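Tremwood Community Help > Work and Jobs > Changes at the workplace

Robot arms at our packing tables, what will change for the people?

Posted by packing_lena, February 2, 2024

Good evening to all. I work in the packing department of a company in Provport, on the small parts side. We are 12 people on my shift. Last month the management informed us that robot arms will come to the tables in May. They will take small items and put them in a marked place on the tray, and we will do "the rest". What is the rest, it was not explained.

They say that no one will lose the job. I want to believe it, but I would like to hear from people who already have this at work. Which tasks stayed with you? Did the pay change? Is it more tiring or less tiring to work next to the arm? I am 41 years old and I never worked with computers in my job, so I am also a little afraid of the training. Thank you for every serious answer.

Darren Nuttall

I have been through the same thing at Bloxham, where I am line lead. We got the arms two years ago. I will try to answer in your order.

Tasks. The arm took the picking and placing of parts that always look the same. What stayed with us is everything which is soft, tangled, or comes in a torn bag, and also the checking. A new task was added, which is clearing stops. When the arm drops a part or takes it wrongly, a person must go there, put the cell in safe mode, remove the part and start again. In the first weeks this was most of the day.

Pay. It did not change by itself. Those who did the operator training received a higher grade, but only after we asked for it in writing. Please ask before May, because later it is said that the work was always included.

Tired or not. My wrists are better. My head is more tired, I must say. You stand and watch, and then suddenly three things need you. Ask that people rotate between the arm and the hand tables. We change every two hours and it is acceptable.

Training. It was 10 hours in total, with the real machine, in groups of four. The screen has large buttons and you learn it by doing. The oldest colleague in my group is now the one who teaches the new people.

One more point: ask who will set the speed. In our place it was first set by the supplier, and the people at the end of the line could not follow. Now the line lead can lower it.

mirek_t

They always say that no one loses the job. At Neslow they did not dismiss anybody, this is true, but when somebody left the place was not filled. We were 37 in the hall and now it is much quieter. Look for another job while you have this one.

sunny_side_ana

I agree partly with mirek_t, but I would not leave before you have seen it. Ask for a written list of the tasks which will remain, with the name of the position beside each one. If they can't give it, then they have not planned it yet, and this is also the moment when your shift can still say something. My sister's department did it so, and they kept the quality check for themselves.

Also, take notes during the training in your own language. It helped me very much with the error messages.

packing_lena

Thank you, Darren and Ana, and also Mirek. I will ask about the grade and the speed at the next meeting. I did not think about the speed at all.

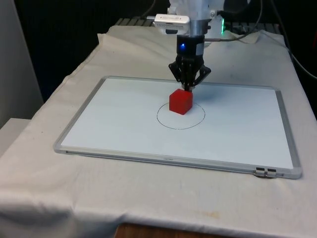
Who should we speak to first if the new machine makes the work harder?

Speak first to your line lead or shift supervisor, and write down what happened and at what time. If the problem continues, bring the same notes to the safety representative or to the personnel office. When several people on the shift have the same difficulty, it is better to go together.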